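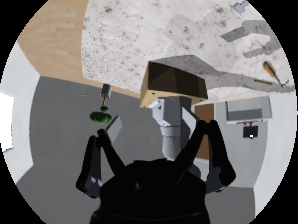 August 11, 2019 — The robotics group Matlala has published a set of rules for testing robot arms in simulation before they work with hand tools. The text is 37 pages long and is free to read.

The rules ask every team to write down the starting position of each object, to keep the records of failed attempts, and to report results from all camera views. A team must complete 650 simulated runs before it may ask for a test on a real arm. The old guide, from the company Grikari, left this number open.

"Many groups showed only their best runs," said Nandi Van der Merwe, the main editor. "We could not compare one with another."

The draft was open for comments until the end of July and received answers from 12 laboratories. Osamu Minami of Mamer, a maker of grippers, supports the rules but finds the record keeping heavy for small teams.

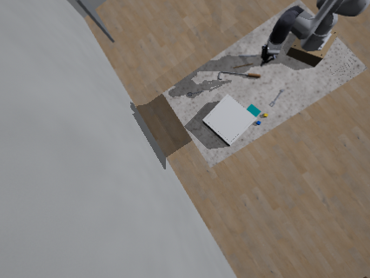
Does a team have to repeat its runs if it changes the gripper?

Every change of gripper starts the count again from zero — a change of lighting does not, but it must be noted in the report.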